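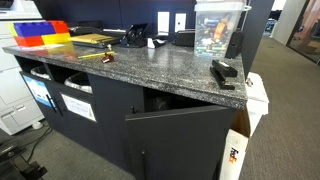

Office counter with toy bricks

From: Edeltraud Haslinger
To: Skoleck members list
Date: March 23, 2022
Subject: Re: Summer week at Aranda, lifts and huts

Hello all,

Replying to Quentin's message, which I have left in underneath for those who deleted it.

I rang the lift office at Aranda this morning and got through on the second try. The lower chairlift and the Risteo gondola will both run every day in July. The top chair will not run at all this summer. They are changing the cable and the work will go on until the first snow. So anyone planning to ride up to the ridge and walk down will have to start from the gondola top station and climb the rest. I make that 85 minutes at a steady pace with a day pack, and I am not a fast walker.

The summer pass is sold for three days or for the whole week. There is no group price below 10 people. We have eight names so far, so if two more sign up we get it. Bikes go on the gondola but not on the chairlift. Dogs go on both, on a lead, and the dog needs a muzzle on the gondola.

> Quentin Deschamps wrote:
>
> Can someone confirm which lifts are open for our week? The resort
> page still shows the winter piste map and the winter times. Also, is
> the Plokis hut taking bookings? Last time I walked up there with
> Huguette it was shut and we ate our sandwiches on the step. The page
> gives the ridge as 3,082 metres, which I think is the far summit and
> not the one with the cross.

You are right about the height. 3,082 is the far summit. The one with the cross is lower and the path to it is marked the whole way. The far one has a stretch of loose rock near the end with a fixed rope, and I would not take beginners on it.
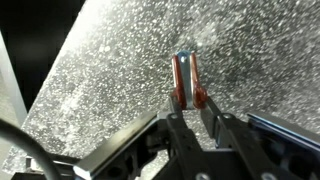 The Plokis hut has a new tenant and is open again. It has bunks in two rooms, blankets but no sheets, so bring a liner. They want the names of everyone staying and what they will eat, and they only take cash. Booking is by phone in the evening. I asked for two nights for our group in the middle of the week and they are holding the places until I ring back with a list.

Yavuz has offered to drive the van again. It takes the luggage and three bikes if the back row is folded down. Everyone else should come by train to the valley station and take the post bus, which stops outside the ticket office. The last bus up leaves early in the evening and the taxi is expensive, so please look at your connections before you buy a ticket.

Selim, you asked about the ski depot. It is locked for the summer, but the gondola bottom station has lockers that take a coin, and they are big enough for boots and a medium rucksack.

What I need from people by the end of next week:

Your name if you have not sent it yet
Three-day pass or week pass
Whether you want a bunk at Plokis, and anything you do not eat
Whether you are bringing a bike

Please write to me directly and leave the list out of it.

Huguette, do you still have the 1:25,000 sheet for the north side? Mine has come apart at the folds.

Regards
Edeltraud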